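Nour Haddad
2024-10-12

Thread on replacement oven temperature sensors, the thin steel probe on the back wall of the cavity. I tested a batch of aftermarket ones against the original part. Mostly ohms from this point on.

The part is simple. Platinum resistance element in a stainless tube, a mounting flange, 2 wires, a plug. Resistance rises with temperature and the control board converts it to degrees. It has no polarity, so the leads can go on either way.

Nominal value for this type is 1,000 ohms at 32 F. At a room temperature of 70 F you should read a little over 1,080. If you're working in a cold garage, correct for that before you condemn anything.

The slope is slightly over 2 ohms per degree F near room temperature. It flattens a bit toward baking temperatures, but for bench work the single number is good enough.

The oven is a Silness wall unit, single cavity, and the complaint was pale food and long bake times. Element fine, relay fine, door gasket fine. Original sensor unplugged at the board: 1,180 ohms, kitchen at 70 F. 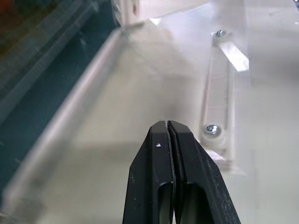
So the sensor was 100 ohms high. The board takes that as 47 degrees that don't exist and shuts the element off early. Set it to 350 and the cavity settles near 300. No error code, as the reading is still well inside the range the board accepts.

This kind of fault gets boards replaced for no reason. A sensor that fails open or shorted throws a code. A sensor that has drifted just gives you bad biscuits.

Before ordering, measure at the board end and again at the sensor plug. If the two readings differ by more than an ohm or so, the harness or the connector is your problem. Mine matched.

Now the ordering. The listing from Irari gives eleven cross-reference numbers in one block. Three of them are the same part with a changed suffix. One belongs to a sensor with a longer probe. Cross-reference lists get copied from seller to seller, and a mistake in one ends up in all of them.

What to compare before the part number: probe length from flange to tip, flange hole spacing, lead length, plug shape. Resistance value comes after those, as most of these share the same curve. A probe that's too long can touch a rack or a large pan.

First Irari unit, out of the bag: 928 ohms at 70 F. On the platinum curve that is a couple of degrees below zero. I let it sit overnight on the bench and got the same number. Installed, it would have the oven running far too hot, assuming the board let it start at all.

Second Irari unit, same bag label: 1,083. Correct. So the design is fine and the inspection is poor. I wouldn't call the brand bad on two pieces, but I would put a meter on every one.
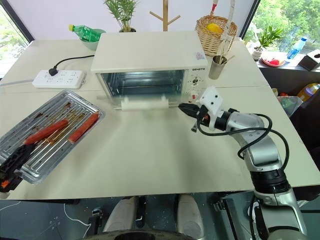 Countertop oven, door down, rack in.

The Teixeira sensor costs more and has a proper molded plug. It read 1,082 on the bench. Flange is a touch thicker than the original and the screws still bite. That's the one I installed.

Yichen Xiao asked whether you can just use the temperature offset in the settings menu. On this Silness the menu stops at 35 degrees either way, so a 47 degree error is out of reach. Also, a sensor that has already moved 100 ohms may keep moving.

Offset is for small errors once the sensor is known good. If you used it to mask a bad sensor, set it back to zero before testing the new one. I have seen people return a good part over this.

Installation notes. Breaker off, and confirm the display is dark. Racks out. Two screws at the flange. Pull the probe forward slowly until the plug comes through the hole. Clip or tape the harness side to the cavity wall so it can't fall back behind the insulation.

If it does fall back you are pulling the oven out of the cabinet. On a wall unit that's a two-person job and an hour gone.

Push the plug all the way back through the insulation when you close up. Ordinary wire nuts are not rated for that space. If your replacement comes with bare leads, use ceramic ones – some kits include them, the Irari did not.

Check afterward with an oven thermometer on the center rack. Ignore the preheat beep. Give it 30 minutes at 350, then write down the high and low over several element cycles and average them. A swing of 20 degrees either side is normal on this oven.

Result with the Teixeira part: average 346 with the offset at zero. Leaving it there.

The 928 ohm unit has gone back to the seller. I'll repeat the bench readings on the spare Irari in November, once it has been through a few dozen heat cycles in the shop oven, and add them to the end of this thread.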